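Drawers That Stick, Sag or Rattle: Shop Notes

Collected from the Urnbridge workshop sheets. Applies to chests, cabinets and kitchen base units with wood or metal runners.

Find the fault first

Remove the drawer and set it on a flat surface. Press on opposite corners in turn. If the box rocks, it is twisted, and no amount of wax will fix it. If it sits flat, measure both diagonals. A difference of more than 1/16 inch means the box is out of square and is probably binding at one back corner.

Slide the drawer in slowly and note where it begins to drag. Drag over the full length points to swollen sides or worn runners. Drag only in the last two inches usually means a loose back panel or something behind the drawer. Socks are common.

Measuring the opening

Take the width at the front, the middle and the back. Take the height at both sides. Use the same rule for the opening and the drawer. Two rules from the same box can differ by the thickness of a pencil line, and on a wood runner that matters. If the end of the rule is worn, start from the one inch mark and subtract.

Side clearance for wood runners: 1/32 inch each side in a dry room, 1/16 inch in a basement or laundry. For side-mounted metal slides use the figure printed on the packet, normally 1/2 inch each side.

Label each drawer on the underside before taking out a second one. Drawers that look identical seldom swap without trouble.

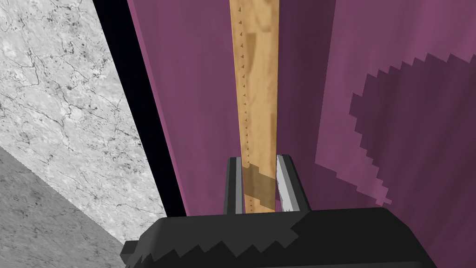
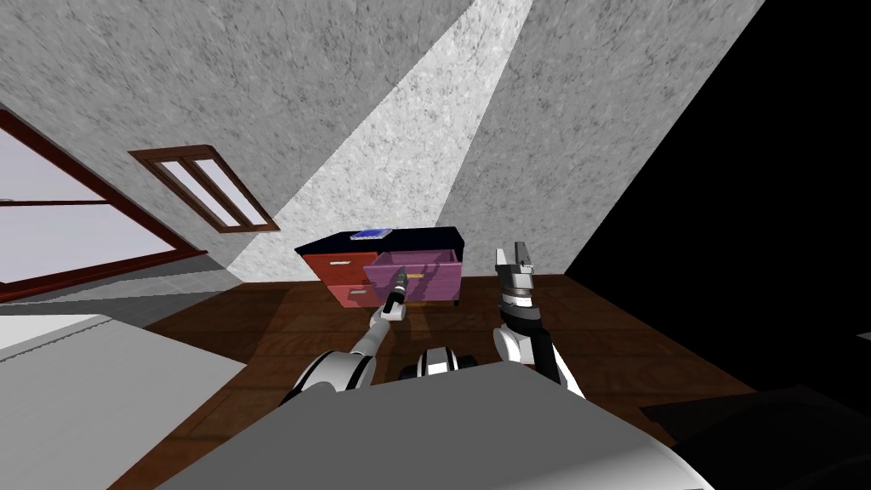
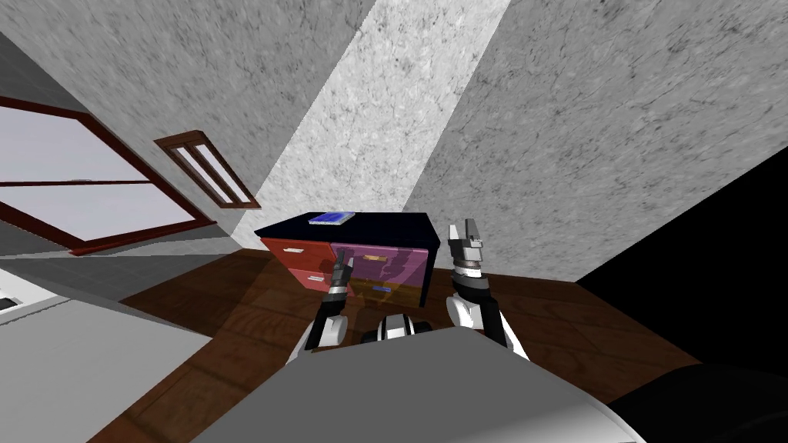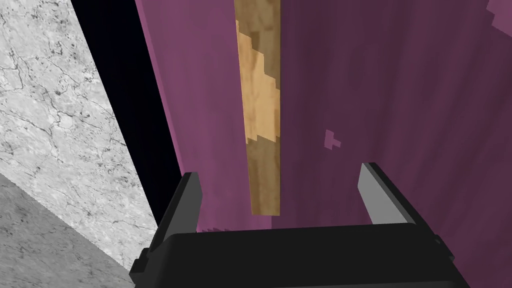
Umesh Awasthi writes that the labels should go on the inside of the back panel, as pencil on the underside had rubbed off two of his by the time the runners were waxed. He also gets better results from a plain white candle than from paste wax on maple, and says paste wax collected grit in a drawer that held sandpaper. Both points are fair. On oak and pine the paste wax has held up well here.

Wax and abrasives

Clean the runner with a dry cloth, then with mineral spirits. Leave it one hour. Sand with 100 grit only where there is a shiny rub mark, then rewax. Do not sand the whole side. Do not use cooking oil or spray oil on bare wood; the grain swells and the drawer is worse in January than it was in the fall.

Worn wood runners

A groove deeper than 1/16 inch needs a patch. Nylon tape is enough for a light drawer. For a heavy one, plane the runner flat and glue on a hardwood strip equal to the depth removed. Clamp overnight.

Loose bottoms

If a bottom panel has dropped out of its groove, push it back up and run two short beads of wood glue along the back edge only. Solid wood bottoms have to move, so leave the sides dry. Plywood bottoms can be glued all the way around.

Handles

Loose screws: remove, fill the hole with a glued matchstick, trim flush, refit when dry. Through-bolts: add a washer inside.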